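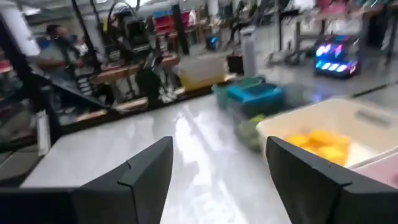

Sorting into bins is the cheapest form of storage and the one most often done badly. The usual fault is depth. A bin deeper than the items in it are wide will hide its bottom layer, and small parts left in that layer are bought again within the year.

Dima Nimri has fitted out workrooms for Stileo for 21 years and works from a short set of rules. Open bins hold whatever is handled daily. Lidded containers hold the rest and may be stacked, but no more than 2 high on a work table. A third tier raises the center of gravity above the point where a passing elbow does no harm.

Plastic is her default. Cream or white bins show dirt early and get washed. Strong colors, teal or blue for instance, are kept for category: one color, one kind of content, no exceptions for a bin that happens to be free. Translucent containers need no color code, though a yellow tint makes pale contents harder to tell apart.

"Look at the handle first," Nimri says. "A slot molded into the rim takes a full hand. A thin lip takes fingertips, and then people drag the bin."

Dragging matters on a glossy white top. The finish wipes clean and reflects light down into the bins, but it also throws glare from overhead fixtures and shows scratches at a low angle. Bonden rates its gloss panel for 2000 wipe cycles with a mild detergent. Hijazi offers a matte version – less glare, more staining. Light brown wooden tops on dark metal frames remain the better choice for heavy work.

Small bottles are the last item to place. Nimri keeps them at the table's edge, away from the stacks, where they can be reached without moving a lid. Preltis sells a low rail for that edge. She fits it only on tables that get moved.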